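Garment care: hanging light knits and thin fabrics

Readers asked in September for the hanging notes used by the Pando wardrobe store, which keeps 2,000 pieces on rails. Octavian Pop has revised them. The notes cover small tabletop racks of pine or similar softwood, thin wire hangers, and soft garments that will not hold a fold.

Check the rack first. Run a cloth along the edges of the base, where end grain can be rough enough to pull a thread.
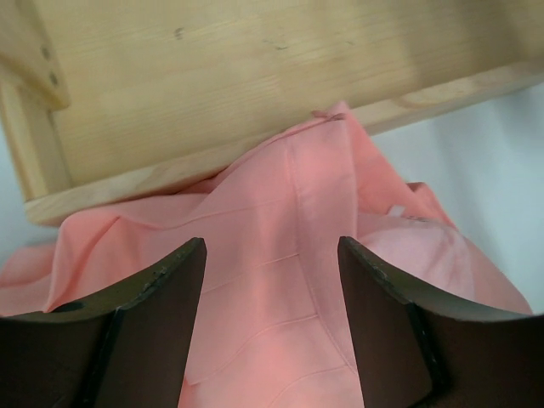 Dowel and screw holes should be free of splinters. Sand with 120 grit if needed, wipe down, and leave the rack for 50 minutes before use. Do not wax the top rail - wax transfers to collars.

Lay the garment out in front of the rack and find the neck opening before picking up a hanger.

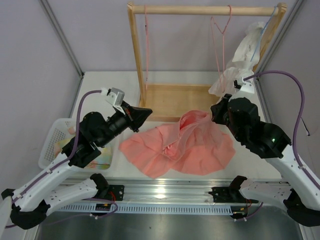
Pink garment lying crumpled, with wire hangers on the rack behind.

Open the garment from the neck down. Twists near the shoulder are released by hand, never by shaking, as thin fabric stretches at the seam. Keep the basket to one side so that the next item stays clear.

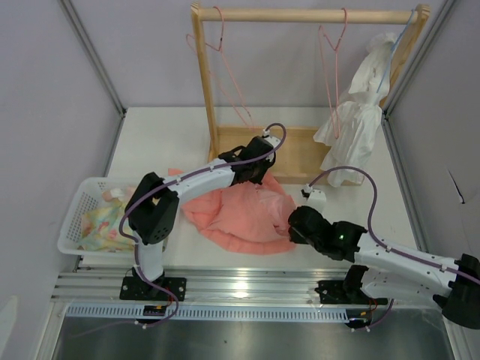
Wire hangers suit pieces under 26 ounces. Heavier items go on the shaped Nollow type, stocked by Delia Barbu at the front desk. Insert the hanger through the hem, one shoulder at a time, and bring the hook out at the neck.
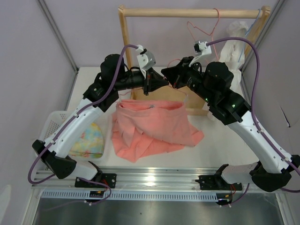
Smooth the fabric outward from the hook and square the shoulders before lifting. Leave two finger widths between pieces on the rail. Patterned cloths are folded, and go on shelf 14.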